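Threads > Makers > Dredska workshop > Two-arm build

Everyone at Dredska keeps asking when the arms will "do something useful." Fair question. I've been asking it since March.

The pitch, as written on our whiteboard by somebody more cheerful than me: two arms on a table, they unpack your lunch. You stand there like a king.

My position going in was that cloth and zippers would eat us alive. Rigid blocks are easy. A soft bag changes shape every time you look at it.

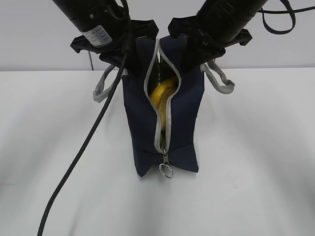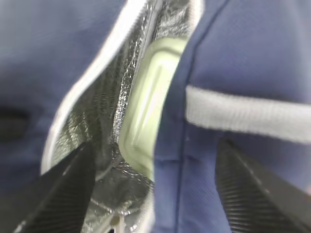
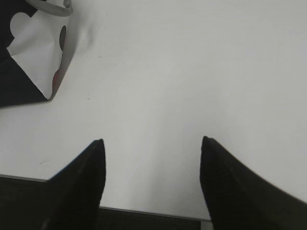

Malte Wendt replied that I was being a grump, that bags are exactly the kind of job worth building for, and that if I wanted to stack blocks I could have bought a toy for a lot less.

OK, Malte. I'll take grump. But let me say what's bugging me, because it isn't the bag as such.

We spent some 800 dollars on the Bramach kit, before cables. Then cables. The kit page says "ready for household tasks." I would love to meet the household.

What you get in the box is motors, brackets, a bag of screws and a PDF. The PDF was written for an older bracket. You find this out with the arm half built and a screw in your mouth.

The fingers are my biggest gripe. Hard black plastic, tapered, with grooves. They grip the woven outside of a lunch bag pretty well. Foil lining is another story. Foil crinkles, slides, and folds over whatever you wanted to pick up.

I glued a strip of bike tube to a spare pair. More grip, and also now they hang on to everything, including the other finger. Took it off again.

Second gripe: a white glossy tabletop under shop lights. I voted for a gray mat. I was outvoted by people who like how it looks. You can guess what reflections do to a program that's trying to find the edge of something.

Third gripe, cables. Every arm demo you've ever watched has its cables tucked away somewhere. Ours hang down right in the work area. One crosses in front of the bag's strap handle in the first picture, and if you've ever tried to get a loop of webbing away from a cable you know how my evening went.

Someone asked what software. We're on Huvis for the control side. It's fine. It does what it says, which I can't say for the kit. The calibration step wants you to hold both arms at the same height by hand and press a key. I have two hands. So does everyone else. There's a foot switch now.

Someone else asked for the success rate. I don't like giving one, and I'll tell you why.

We logged 83 tries last month on "open the lunch bag and take out the box." I wrote down what happened each time. Then I went back over my notes and saw I'd been marking it a win if I only had to nudge the bag a little. How little is a little? I didn't write that down.

So I threw the number out. If you see a percent on somebody's build page, ask who was standing next to the table and what their hands were doing.

Malte again, in the replies: he says I should post the log anyway and let people judge. Maybe. I'd want to redo it first with a rule. Hands behind your back or it doesn't count.

What I'll admit to: holding a bag up with one arm on each side works better than I expected. I figured the two would fight each other and tear a seam. Slow moves fixed most of that. So did dropping the grip force way below what the PDF tells you.

I'll also admit the wrist cameras earn their keep. From the camera up top, a bag is a dark blue lump. From the wrist you get the rim, the lining and the box inside. I argued against paying for those. I was wrong, please don't quote me at the next build night.

What I won't admit to: that this is close to useful. I can empty a lunch bag while talking on the phone. The arms can't do it with the whole shop watching and holding its breath.

Next up is a new finger shape from Dovhaniuk, wider at the tip, softer pad. Their page says it handles "all fabrics." I've ordered one pair. One.

And I'm buying cable clips out of my own pocket. If anyone has a favorite kind that doesn't pop off when the elbow bends, tell me here. No zip ties, I've cut enough of those.

More from this author
Bramach bracket holes don't line up, what I drilled
Huvis foot switch wiring, the short version
Gray mat vs. white table: please vote again
Bike tube on gripper fingers, a bad idea in detail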